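# Writing house rules for a two-arm sorting cell

Project report, Sihan Jin
2/7/26

When I signed up for this project I thought I'd be programming. Mostly I've been writing rules, then crossing them out, then writing shorter ones. My topic was good practice for recording practice runs on a two-arm bench cell, the kind where a person guides the arms through a household job over and over so that a learning program can copy it later. Our job was sorting: rolls of garbage bags and some cylinders, out of coloured bins and into a white one.

The lab already had a rule sheet when I got there. It was called the Kundier sheet (after the old workbench it was first taped to) and it ran to 30 rules. I read all of them in my first week and could remember maybe a handful by lunch. So the question I set myself was pretty simple: which of these do people follow, which ones matter, and can we get the sheet down to something that fits on a card?

## What I had to work with

The recordings came from a set we call Rana, which has 2,132 runs in it. I didn't watch them all, don't worry. I pulled out 100 and went through each one with the Kundier sheet beside me, ticking a box whenever a rule was kept and leaving a note when it wasn't. I also sat in on sessions and asked the operators what they thought the rules were for, and got some very different answers!

I kept safety rules and data rules in separate columns from the start. My supervisor pushed me on this and I'm glad. A safety rule is one where breaking it could hurt a person or wreck a gripper. A data rule is one where breaking it just gives you a run that's no use. On the old sheet they were all jumbled together, so "know where your stop button is" sat right between a rule about bin colours and one about naming files. If everything looks equally important, people skim.

## Rules about the bench

The layout rules turned out to be the easiest to check, as you can mostly do it from a still. They say that the bins go on the white work surface and stay clear of each other's rims, that the destination bin starts empty, and that nothing sits on the bench that isn't part of the job. There's also one about rolls: stand them on end in the red tray, and don't worry if they lean a bit. The first version of that rule said they had to be perfectly straight, and operators were spending ages fussing with them. A bag roll is a squishy thing and it isn't going to stand like a soldier. I'd much rather the learning program saw a bit of mess, so I took "perfectly straight" out.

Cameras get their own group. Each arm carries one near the gripper and there's a higher view over the whole bench, and the rule is that you look through every view before you start. Sounds obvious, but it's the one people skip most when they're on a roll (sorry). You want to see the tray, you want to see where things are going, and you want the fingers in view at the bottom of the wrist picture so you can tell how a grip was lined up.

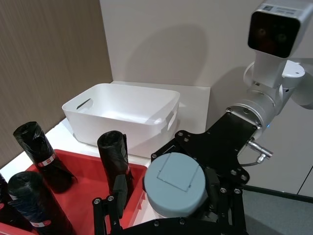
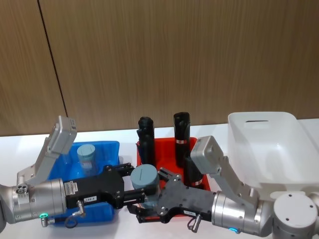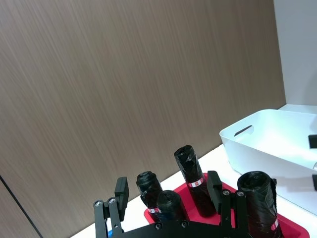

*Figure 1. The sorting bench from three views. The first and last are wrist views of the red tray and the white bin; the middle one is the high view, with both grippers at a grey-blue cylinder above the red bin.*

## Rules about the arms

I found this part harder, and I rewrote it more times than I'd like to admit.

The old sheet said "arms must not enter each other's area". Fine on paper. But some of our tasks have the two grippers working at the same object, and then they have to be close, so operators were breaking a rule every time they did the job properly. Once you're breaking one rule all day the others start to feel optional too. I swapped it for three shorter ones:

- Both arms may share the middle of the bench only when both are working on the same object.
- Only one arm moves at a time while they share it.
- If you lose sight of a finger in every view, stop and back out the way you came.

The second one got some pushback. Moving one arm at a time is slower, and a couple of operators reckoned they were good enough to move both. They probably are! But the sheet is for the newest person in the room as well, and that was me in January, and I was definitely not good enough.

Cables were the other thing. The old sheet didn't mention them at all. In the high view you can see them hanging under both grippers, and a loop like that is exactly what I'd worry about near the rim of a bin. My new rule is to check the cables at the start of each session with the arms held out over the bins, and to write down anything that looks like it could snag. I wanted a number in there, a minimum gap or something, but I didn't have time to test one and I didn't want to make one up.

## Rules about when to throw a run away

This was my favourite bit, oddly. The old rule was "discard bad runs" and that was the entire thing. I asked around and everybody had a private idea of what bad meant. One person threw out any run with a second try at a grip. Another kept everything short of a roll on the floor.

What we settled on is that a second try stays in. A missed grip followed by a good one is useful, and it ought to be labelled as a retry and kept. A run goes out if somebody's hand came in to fix things, if an object ended up off the bench, or if one of the views dropped out. And you still log it, with a reason. We lost a fair bit of information from Rana by deleting bad runs with no note, and I can't get it back now.

## How the short card did

The new card is called Hikton, mainly so we'd stop saying "the new new sheet". Safety is on the front in big type and data is on the back. I trialled it with 3 operators over a few sessions. They all said it was easier to use, but they also knew I'd written it and that I was sitting right there with a clipboard, so take that with a grain of salt.

What I could see for myself was that people turned the card over and read the back before recording, and that they all looked through the camera views without being told. The one they kept forgetting was logging the discards. I've moved that line to the top of the back side and I'll see if it helps.

I can't say from this whether Hikton makes for safer sessions. The trial was small and nothing went wrong in it, and I never watched the same people using the old sheet. I also only looked at sorting. Somebody doing folding or pouring would need their own bench rules, although I think the arm rules would carry over mostly as they are.

## Still to do

- Get somebody who isn't me to check a batch of runs with the Hikton card, and compare our ticks.
- Test a proper cable clearance so the rule can have a number in it.
- Ask the Pestosberg group if we can see their operator sheet. They use a similar bench and I'd like to know how they word the shared-space rule.
- Add the retry label to the logging form, where at the moment you have to type it in by hand and everyone spells it differently.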